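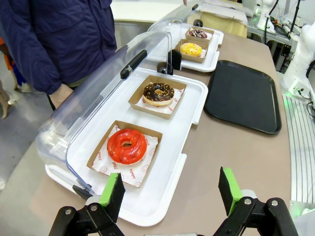

White trays with clear lids on the counter

Is it worth paying for a "freshness" display cover, or is it all marketing?

I run the snack counter at a small community theater, open on show nights and Friday matinees. We sell donuts and a few muffins. At the moment we use plain white trays with clear tilting covers, nothing fancy. A sales rep wants us to move up to a Panovex cabinet, which he says keeps baked goods "morning fresh" for 7 hours. The quote is $739 for the small one, and that's before delivery. He had a chart and everything. I asked who made the chart and he said they did.

My gut says a donut goes stale no matter what box you put it in, but I've been wrong before (see: the popcorn machine). Has anyone used one of these for more than a month? Please don't answer if you sell them.

Mulik 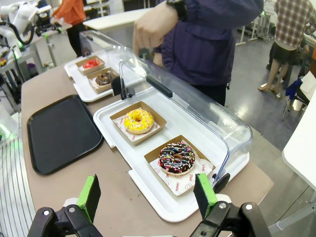 I had one at my old coffee stand, so I'll tell you what I got for the money. It looked nice. People could see the donuts a little better and I think I sold a few more, though that was also August and we had a street fair going, so who knows. As for fresh, I couldn't tell the difference. I did my own test one day with half the batch in the cabinet and half under an ordinary cover. By closing I handed them out to my sister and two regulars without saying which was which. They all guessed, and they didn't agree with each other.

Two things go wrong with a glazed or iced donut. The dough dries out if it's left in the open, and the icing gets sticky and slides if you trap too much moisture. A tight box fixes the first and makes the second worse. A loose cover is somewhere in the middle. Nobody's chart gets around that.

What did help me was buying fewer at a time. I had the bakery split my order into two drops and stopped putting everything out at once. Cost me nothing except a phone call and some grumbling from the driver. Also let them cool all the way before you cover them, and never put them in the fridge. The fridge makes them stale faster, whatever your aunt says.

If you still want the cabinet, ask the rep to leave one with you for 4 show nights. If he won't, you have your answer. And find out what a replacement door costs before you sign anything. I didn't.

Vasylenko

we have the Panovex and its fine. light went out after a while but the shelves are easy to wipe. never timed the 7 hours thing, we sell out by lunch. check your local health rules about covers too, ours changed

prendent2115

Thanks both. "Sell out by lunch" is a pretty good way to keep donuts fresh, but I can't really put that down as a vote for the cabinet. I'll call our bakery about splitting the order and ask the rep about a trial. Not holding my breath on the second one.

Mulik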